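Section 5. Changing Over a Station to Assisted Picking

5.1 Purpose of this section

Section 5 is for shift leads and station operators at sites where a Jara arm is being added to an existing packing line. It covers the handover of a station from manual to assisted work, the daily start, and the duties that stay with the operator. Mechanical installation is covered in Section 3 and must be signed off before any step below is carried out.

5.2 What changes for the operator

At a manual station, the operator lifts each item from the roller lanes, checks it and places it on the table. At an assisted station, the arm does the lifting and placing. The operator checks items, clears faults and decides when the station stops. Operators should expect to spend more of the shift standing back from the table and more of it reading the station display.

The following remain the operator's responsibility and may not be assigned to the arm:

– release of any item marked for inspection
– cleaning of the table, rail and rollers
– the decision to return the station to manual work

An operator who returns a station to manual work does not need permission from the shift lead. The reason is to be entered in the station log before the end of the shift. Log entries are used to correct the setup and are not used in individual performance reviews.

5.3 Before the first assisted shift

1. Confirm that every operator assigned to the station has completed the Kuvico induction. The induction takes place on Wednesday and is counted as paid working time.

2. Walk the station with the operators who have worked it manually. Record any habits of the line that are not in the written procedure, such as items that tend to turn on the rollers or lanes that back up after a break. Send these notes to Junaid Jafri, Line Integration.

3. Agree on who will act as station lead and who will act as relief. Write both names on the station card.

4. Set the arm to training speed. Training speed is to be kept for the first 15 shifts.

5. Run the station with test items only until the display shows READY.

CAUTION: Do not reach between the gripper fingers while the arm is powered, including when it is holding still. Press STOP and wait for the display to read SAFE.

5.4 Daily start

1. Check that the roller lanes are clear from end to end. Turn several rollers in each lane by hand. Report any that stick.

2. Wipe the steel rail at the front of the lanes. Finger marks and reflected light on the rail can affect how the wrist camera reads its position.

3. Clean the white tabletop and remove loose debris. Stains that do not come off are to be noted in the log so that they are not reported again on the next shift.

4. With the arm at SAFE, inspect both gripper fingers along the full length. Look closely at the tips for rough edges and for stray wire or strands. If either is found, do not start the station. Call maintenance.

5. Check that the printed code is clean and readable. Do not peel, move or cover it.

6. Press START and remain at the station for the first 5 picks.

NOTE: The gripper is to be replaced after 2,000 operating hours, or sooner if the inspection in step 4 calls for it. Replacement sets are ordered through Horkinent stores.

5.5 When the arm stops

1. Read the message on the display before touching anything on the table.

2. Press STOP, even if the arm has already come to rest.

3. Remove the item by hand and set it aside for checking.

4. Restart. After 3 stops in one shift, return the station to manual work and inform the shift lead.

5.6 Staffing and rotation

Relief breaks are not to be shortened at assisted stations. Watching a station is tiring in a different way from lifting, and operators should rotate to another task at midshift. Questions about rotation or job grading go to Angeliki Zervas, Site Operations. Concerns may also be raised with the employee representative, Patricio Durán. This section will next be reviewed in June.

Related items
Section 3: Mounting and Mechanical Sign-off
Section 6: Cleaning and Consumables
Station Log Template
Estix Operator Induction: Guide for Trainers

This site uses cookies to remember your language and document settings. Accept all | Manage settings

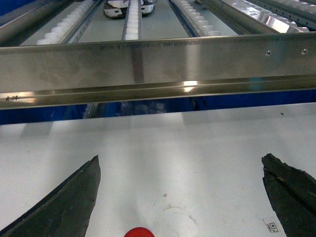

Figure 5-1. Gripper fingers, tabletop, steel rail and roller lanes, wrist camera view.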